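4. Packing and storing the Fesau label printer

Please read this section before you put the printer away for longer than 8 days. For short breaks it is enough to close the cover and switch off at the wall.

4.1 Before packing

1. Print the remaining jobs, then hold the power button for 2 seconds until the lamp goes out.
2. Pull out the mains cable. Do not pull on the wire, only on the plug.
3. Open the cover and take out the label roll. Put a strip of paper tape on the loose end.
4. Wipe the print head with a dry cloth.

Caution: the print head stays hot after long jobs. Wait until it is cool before you touch it.

5. Place the printer in a padded bag with a zip. Any bag of suitable size can be used - the Landgate carton is only for transport.
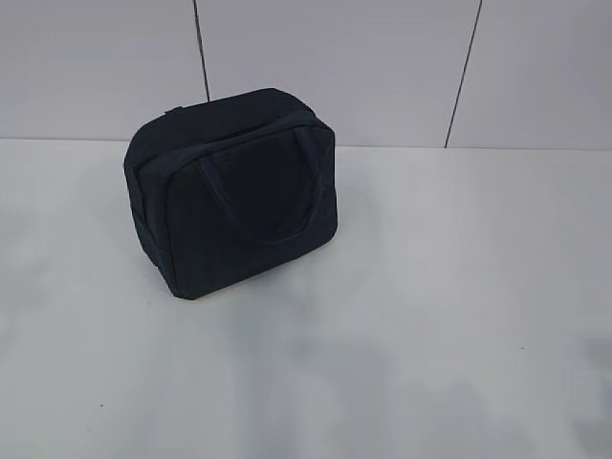 4.2 Where to store

Keep the printer in a dry room, not beside a radiator or a window. Label rolls are stored standing up, in their plastic sleeve. Do not put heavy things on the bag.

Note: the clock battery keeps the date for 96 hours without mains power. After this time you must set the date again (see page 63).

4.3 Using the printer again

1. Let the printer stand in the room for one hour if it comes from a cold place.
2. Insert the roll with the printing side up and close the cover until it clicks.
3. Connect the cable, switch on and print a test label.

If the test label is pale, clean the print head again.

Text of this section: Uriel Valdebenito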